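4.2 Comparação entre as pinças manuais

A segunda etapa do estudo confrontou as duas configurações de dedos adotadas no projeto Pondavura: a configuração Pristo, com almofadas estriadas, e a configuração Virncombe, com almofadas lisas do mesmo comprimento. Ambas foram montadas sobre o mesmo mecanismo articulado de abertura paralela, de modo que as diferenças registradas pudessem ser atribuídas à superfície de contato. Manteve-se a câmera de punho na posição definida na seção 3.1, com lente de grande angular e foco fixo.

Os ensaios foram conduzidos em ambiente doméstico, e não na bancada do laboratório Hartley, em razão dos resultados discutidos na seção anterior. Na bancada, as duas configurações haviam apresentado desempenho praticamente indistinguível, o que se atribuiu à rigidez do apoio e à iluminação uniforme. Superfícies macias, como colchões e cobertores, cedem sob a ponta dos dedos e alteram o ângulo de aproximação no momento do fechamento. Esse efeito não é capturado pelo protocolo original.

Foram selecionadas 17 categorias de objetos de uso cotidiano, entre frutas, embalagens flexíveis, peças de tecido e sacolas. Cada operador executou a sequência completa com as duas configurações, em ordem alternada, com intervalo entre as séries. A coleta totalizou 1.000 episódios válidos. Excluíram-se os episódios em que o operador interrompeu o movimento por iniciativa própria e aqueles em que a sincronização entre a câmera e o codificador de abertura apresentou falha.

Considerou-se bem-sucedida a preensão em que o objeto permaneceu entre os dedos por 5 segundos após a elevação, sem reajuste da força. O deslizamento parcial foi anotado separadamente por 3 avaliadores, que desconheciam a configuração em uso sempre que o enquadramento permitia ocultar as almofadas. Nos casos de divergência, prevaleceu a anotação da maioria.

As frutas cítricas receberam atenção particular. A casca reúne brilho, irregularidade superficial e curvatura acentuada, e a área de contato com dedos planos é pequena. Com a configuração Virncombe, o objeto tendeu a girar em torno do eixo que une os dois pontos de contato. As estrias da configuração Pristo reduziram essa rotação, sobretudo quando a preensão se deu pelas laterais, com as almofadas em lados opostos da fruta (Figura 7).
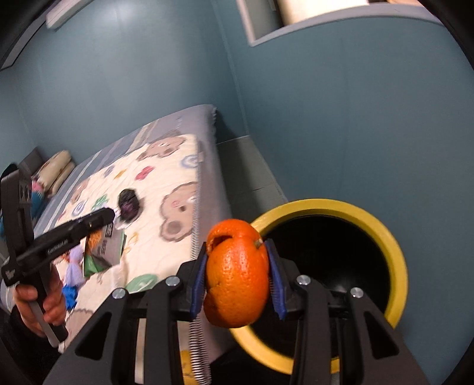 Figura 7. Preensão lateral de um cítrico de casca alaranjada com almofadas estriadas azul-escuras. À esquerda, segunda pinça manual sobre a cama.

A vantagem das almofadas estriadas não se estendeu a todas as categorias. Nas peças de tecido, as estrias prenderam dobras adjacentes e provocaram o arraste de material que não fazia parte do alvo. Nas embalagens flexíveis, o resultado dependeu mais da profundidade de inserção dos dedos do que do acabamento da superfície, e os avaliadores divergiram com maior frequência quanto ao início do deslizamento.

Quanto à câmera de punho, a posição adotada manteve as almofadas visíveis durante o fechamento, mas os objetos de maior volume encobriram parte do fundo. Essa oclusão dificulta a estimativa da pose da pinça por correspondência visual em ambientes com paredes de cor uniforme. A questão é retomada na seção 4.3, que trata da calibração entre as duas mãos.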